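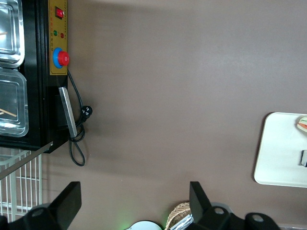

**Jurko** is a kitchen robot arm I've been building, on and off, in the back half of a shared workshop in Daltbridge. This is the wiki article for it, and since I'm the one who wrote most of the code and nearly all of the bugs, I'm writing it in first person. Edit away if you remember things differently!

## What it does

Jurko is one arm on a bench with a two-finger gripper and a small camera at the wrist. It's meant to do the dull parts of making a snack: pick up a thing, carry it over, set it down, turn a knob. The food side is mostly sandwiches and sticks, because those are what I had in the cupboard the week I started (and I like sandwiches).

It does not cook. People ask me that a lot. It moves stuff near things that cook.

## Arm and gripper

The arm came from a kit that I bought secondhand and then took apart twice. The fingers are black with wide, wedge-shaped tips. My first set was long and skinny and looked great, and they slid right off anything with a rounded edge. The wedge ones are ugly by comparison but they hold a tray rim pretty well.

Opening is 80 mm at the widest. If you need to grab something bigger than that, go in from the corner or grab the edge. Check the screws in the finger linkage before you start a session, they do work themselves out.

## Camera

The wrist camera saves 2 pictures for every grab, one on the way in and one just before the fingers close. So far I've kept almost 1000 of them. The trouble is shiny stuff. Metal trays, foil wrappers, anything with a bright highlight on it, Jurko will happily decide the highlight is the edge and go for that. A plain brown work surface helped more than any code I wrote, and I'm a little bitter about it.

See-through containers are still bad. I don't have a fix.

## Fillis

Fillis is the software, named after my old cat. It has a planner, a grip checker, and a folder called "misc" that does most of the work. Prys Bellis rewrote the planner in December and cut it down to 400 lines, and it's so much nicer to read now. If you want to change how the arm approaches an object, start in the planner and leave misc alone unless I'm around.

## Knobs and switches

Round knobs are the fun part. Jurko closes on the knob, turns a bit, lets go, backs up, and goes again. We call that the Fuchs move, after the workshop over the road where I first got it to work on a borrowed lathe dial.

Rocker switches it can't do reliably. It presses too low and the arm just leans there. For now a person does the switch.

## House rules

- Unplug any appliance you're practicing on.
- Coil the cord up and keep it away from the fingers. A loose loop will get caught sooner or later.
- Baskets go at the near side of the bench, trays off to the side.
- Please don't eat the test food.

## Still to do

- Softer pads for the finger tips
- A slower approach for wrapped items
- Label the spare screws, which are all in one jar right now

Last big edit: 01/09/2019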